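Share 14 | 0 comments
Reading time: 3 min

Katen completes first phase of vent hose replacement program in Grirnetti and Saithong

Residents of Grirnetti who registered for a replacement dryer or bathroom vent hose before the end of March have now been served, Katen said today. The company fitted 2902 hoses in the town during the first phase of the program. Work in the neighboring town of Saithong is complete for apartment buildings and will continue for single-family homes through September.

Katen manages heating, ventilation and shared laundry equipment for rental housing in three towns. The replacement program was set up after routine inspections found that many older hoses had cracks near the clamp or had been crushed behind appliances. A hose in that condition moves less air, dryers take longer to finish a load, and moisture can end up in the wall behind the machine.

There is no charge to tenants. Building owners pay a fixed fee for each unit, which covers the hose, two new clamps, the visit and a check of the outside vent cover. Owners who have already replaced hoses on their own may send in a receipt and the unit will be taken off the list.

Second phase starts in Nadum

The second phase covers Nadum, where 3209 rental units are on the list. Visits there begin in June with the buildings north of the rail line and then move to the old mill district. The town center comes last, as several streets are closed for water main work until late summer.

Every household on the list will get a letter with a two-hour visit window. Tenants can change the time by calling the number on the letter or by returning the reply card. An adult must be home for the visit. Most visits take less than half an hour, but stacked washers and dryers take longer and may need a second technician.

Before the visit, tenants are asked to:

- empty the dryer and leave it switched off
- clear the floor in front of the machine
- keep pets in another room
- tell the technician about any damp spots or loose tiles near the vent

Tenants should not pull the dryer out themselves. Gas dryers in particular must be moved only by the technician, who will check the connection before and after the work. If a technician finds a problem that falls outside the program, such as a blocked duct inside the wall, it will be written up and sent to the building owner, with a copy left for the tenant.

Changes made after the first phase

Katen has made several changes based on comments from Grirnetti and Saithong. Evening visits, which were offered only in Grirnetti at first, will be available everywhere until 8 p.m. Letters will be printed in larger type. Technicians will also carry longer hoses on every van. In Saithong a number of visits had to be repeated when the standard length did not reach the wall outlet.

Old hoses are taken away by the technician and need not be put out with household trash. They are brought to the Katen depot in Saithong, where metal wire and clamps are separated for recycling. Hoses that tenants have already removed can be dropped off at the depot on weekday mornings.

The program has a reserve of 3000 hoses, held at the same depot. The reserve is meant for units that were missed in the first phase and for tenants who moved in after the lists were drawn up. Anyone in Grirnetti or Saithong who did not get a letter may still register by filling out the form at the depot counter or asking the building office to do so. Late registrations will be handled in the order they arrive, alongside the work in Nadum.

Between visits, Katen recommends that tenants clean the lint screen after each load and look at the outside vent cover from time to time. The flap should open when the dryer is running and close when it stops. A flap that stays shut, a dryer that feels hotter than usual or a laundry room with fogged windows should be reported to the building office.

The next update on the program will be issued when the northern part of Nadum has been completed.

About Katen

Katen provides ventilation, heating and laundry room services to owners of rental housing in Grirnetti, Saithong and Nadum. Its main office and depot are in Saithong.
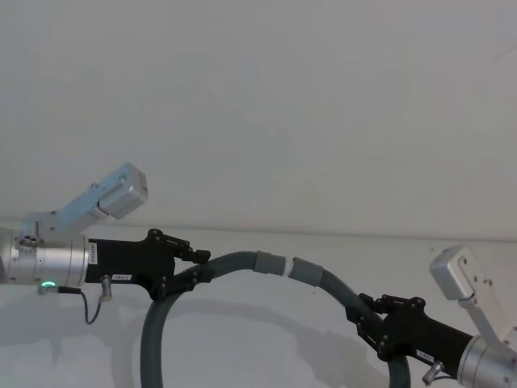
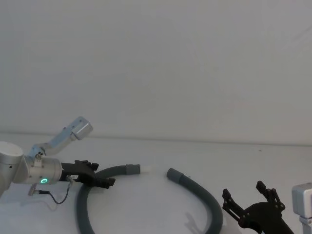
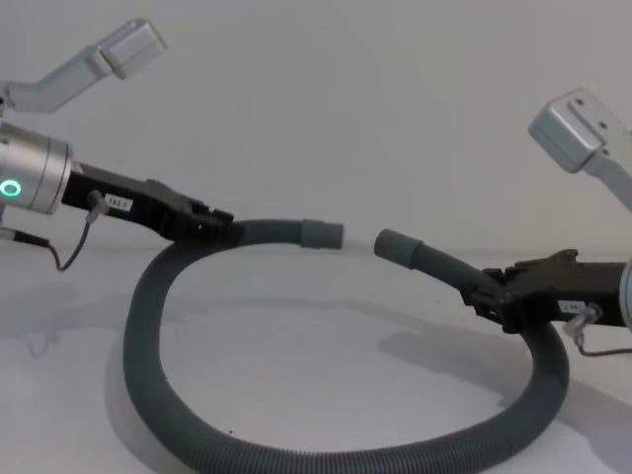

Last photo: dark gray corrugated flexible hose on a white tabletop.

Share 14 | 0 comments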